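Search this site
9 min read

Shot Length and Spatial Clarity in the Flood Sequence of Zercombe

Amancay Huenchumán
Film Analysis II, final project report
1/29/26

1. Purpose

The project measured how the flood sequence in the disaster film Zercombe is cut, and compared the result with how well first-time viewers could say where the main characters were at set points. The film was chosen because class discussion in the fall split over it. Half the group found the flood hard to follow and blamed the editing speed. The other half blamed the script, which moves the family between three buildings without giving a reason for the second move.

2. Material

The flood sequence begins when the Brernmont dam alarm sounds and ends when Egan, the surveyor, reaches the church roof. It lasts 21 minutes. I worked from the disc release, which runs slightly longer than the theatrical version, but the added footage falls outside the sequence. The opening credits and the closing scene at the camp were not used.

For comparison I logged the landslide sequence from Pretach, by the same director and a different editor. That sequence was logged for shot length only. It was not shown to viewers.

3. Method

Every cut was logged by hand with the player set to single-frame step. Dissolves were entered at their midpoint. Where a digital effect hid a join, as in the move through the bakery window, the passage was entered as one shot. The full log for both films has 1,645 entries, including rows for camera movement and sound changes, so the number of entries is much larger than the number of shots.

Each shot received a code for scale (wide, medium, close) and a second code for whether the street grid could be read from it. The second code caused most of the trouble. A shot of the bell tower at night shows the tower and nothing else, yet a viewer who remembers the opening map can place it. I coded such shots as readable if the landmark had already been shown in daylight.

The viewing test used 9 students who had not seen the film. The sequence was stopped at 4 points. At each stop, viewers marked the position of Egan, the two children and the water line on a printed outline of the town. A mark within one block of the correct place was scored as correct.

4. Results

4.1 Shot length

The flood is cut faster than the landslide in Pretach, but the gap is smaller than expected. Most of it comes from the school bus passage, where very short close shots alternate between the driver and the rear door. With the bus passage removed, the two sequences are close enough that I would not claim a difference in style.

4.2 Viewer placement

Placement was good at the first stop and poor at the second. It improved at the third and stayed level at the fourth. The second stop comes right after the family leaves the pharmacy. This part of the sequence is cut slowly, with several long takes in the stairwell. The bus passage, which has the fastest cutting, comes before the third stop, where placement had recovered.

4.3 Scale

Wide shots are spread unevenly. The pharmacy passage has almost none. The bus passage has a wide shot of the main street at its start and another at its end, and both were coded as readable.

5. Discussion

The results do not support the view that fast cutting by itself made the flood confusing. Viewers lost their place where the film withheld wide shots during a change of building. The script complaint is partly supported. Two viewers wrote on their sheets that they did not know the family had left the pharmacy at all, and the line that explains the move is spoken under the siren.

Sound was not tested separately. The water is mixed loudly in the rear channels, and the test room had only front speakers. Viewers in a theater may have had direction cues that mine did not.

The block rule for scoring should also be tightened. Blocks near the river are twice as long as those uphill, so a mark near the river had a better chance of being counted as correct.

6. Further work

A repeat is planned for April with the pharmacy dialogue subtitled, using new viewers and a scoring distance measured on the map. The shot log will be extended to the camp scene at that time.
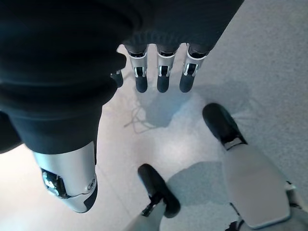
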